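Workshop Tips: Sharing a Desk Room With a Robot Arm

Posted 2019-11-22 in Shop and Bench

Our office at Drurlow does packing samples and paperwork for small parts. Since August we have had a robot arm clearing and resetting the desks between shifts. We call the program Pudar, after the folder it was first saved in. The tips below come from the people who work beside it. Most of them apply to any room where a machine handles the same things you do.

Before you leave the desk

Put away anything you would be upset to find in a different spot. The arm puts items where the layout sheet says they go, and the layout sheet does not know you like your stapler on the left.

Caps go on bottles, all the way. A bottle that is half full is fine. A bottle with the cap resting on top is a spill.

Take your mug with you. We tried leaving mugs out for the first two weeks and gave up. Handles face every which way and the arm took too many tries.

Stack papers with the long edges together. A fanned pile slides when something is lifted off it. If you need the order kept, use a binder clip and put the whole stack in the tray.

Push cables to the back of the desk. A loop across the middle will catch on something sooner or later – if not the arm, then your own sleeve.

Cloths and tissues

Soft things take more thought than hard ones. A cloth left in a ball has no clear edge to grab. Lay it out or fold it once, with a corner free. We switched to plain white cloths of one size and the number of dropped ones went down.

Wash new cloths before using them. The starch makes them stiff, and they slip.

Keep the tissue pack in the same place on every desk, with the opening up. Loose tissues should go in the bin before you go. They stick to each other and come up two or three at a time.

A cloth held up by its top edge next to the tissues, and a red-capped bottle among the papers:

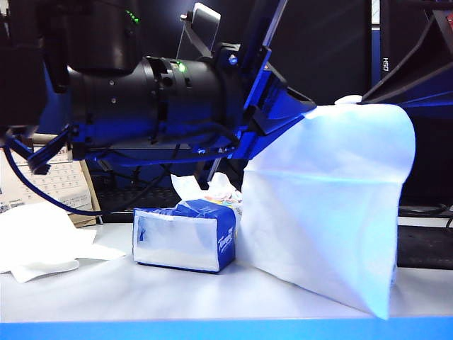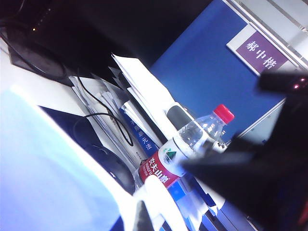
Bottles on a crowded desk

Clear bottles are harder than they look. Light goes through them, and the label is the part that shows up best. Leave the label on, even if it is peeling. If you reuse bottles, put a strip of masking tape around the middle.

Stand them up if you can. One lying on paper will roll when the paper moves.

Keep markers and other short round things in a cup. They end up behind bottles and get knocked to the floor.

Turn down a desk lamp that shines straight onto a white desktop. Glare bothers the cameras and it is not kind to your eyes either.

What changed for us

Clearing desks used to be the last job of the shift, and it went to whoever was slowest to get their coat. That job is gone, and few of us miss it. What came in its place is a check at the start of the next shift: look over the desk, fix what is wrong, and write it in the Helmy book by the door. It is a paper notebook. We tried a form on the computer and people forgot to fill it in.

The book matters more than it sounds. When the layout sheet gets changed, the changes come out of those notes. The first 200 entries were nearly all about cloths and mugs. After that they were mostly about people's own things being moved, so each desk now has one drawer that is off limits.

Hours stayed the same. Two people on the late shift were trained to stop and restart the arm, and they get a higher rate for it. Some of the others feel that should be open to everyone, and it is still being talked over. Our view is that more people should know how to do it, if only for days when someone is out sick.

It is slower than a person. A desk that took a few minutes by hand takes a good deal longer, but it runs when the room would otherwise be quiet. If you are staying late, expect some noise. Headphones help – keep one ear open.

Small fixes worth copying

Put colored tape along the floor where the arm's reach ends. Chairs stay behind it.

Wipe the gripper pads with a damp rag at the end of the week. Paper dust builds up and things begin to slip.

Print the stop steps in large type and hang them at eye level. Ours are on a Dremala card sleeve, the stiff kind, and it has held up well.

Leave a spare cloth in the top tray. Number 42 on the supply list, if you are ordering from our cabinet.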